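Vakow Robotics Club list
Subject: Re: [vakow-list] pick and place – where are we at?
Date: Tuesday, April 10, 2018

> Could whoever is on the arm bench send round a status? Trikon
> want our entry form back and I still don't know which task to
> put us down for. Also is it block INTO the box or block OUT of
> the box this year? The rules say both in different places.
> And do we need more filament.

Quick one, I'm on the bus.

Both. Trikon answered my email finally. Block starts in the box for round one and on the table for round two, same score for each. 6 runs per team, best 2 count. So put us down for the Alvarado task, the full version, not the junior one.

Arm is back together on the cardboard. Please don't move the cardboard!! Base position is taught off it and I lost all of Sunday to that. If the tape lifts, press it down and tell the list.

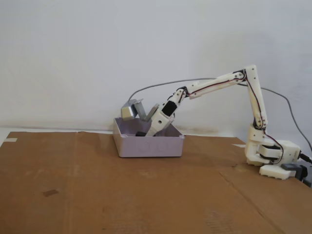 Reaching into the box is the fussy half. Height over the rim is set to 175 in the config and that's the number to keep – somebody had it at 188 and the elbow was running right up to its limit. If you want to try something else save it under your own name, don't overwrite the shared file.

Filament, yes, white. We're nearly out and I'd like a spare set of fingers printed before the comp.

Round two, block on the table. Code for this is on the Narkness laptop in the folder called october (I know, I know, will rename it). Open box, black block out front, start with the gripper parked to the side. 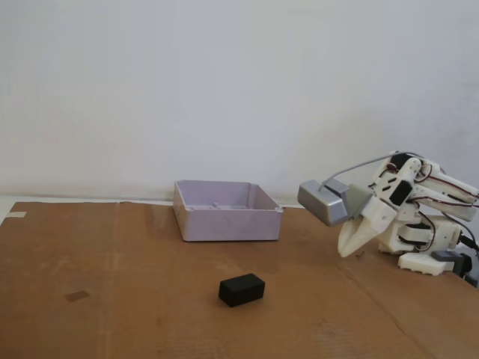
Vary where you put the block please. Angle too. If we only ever practise with it in the one spot we'll look pretty silly when the judges put it down wherever they like. Write the result in the log even when it's a bad run, espcially then.

Still to do, grab one and reply so we don't double up:

1. Grip. Fingers closing on both sides of the block, checked from close up before any lift. Want the colour threshold redone as well, black on cardboard should be easy.
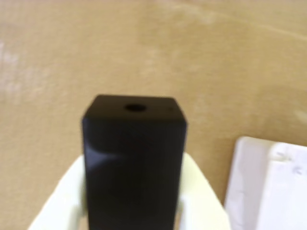
2. Cable along the top of the arm. Needs more slack at the elbow, and clips.

3. Entry form. I'll do my bit tonight, need everyones shirt sizes by then.

4. Spare servo. Ask at the school store first, they may have one in the cupboard.

My stop, more later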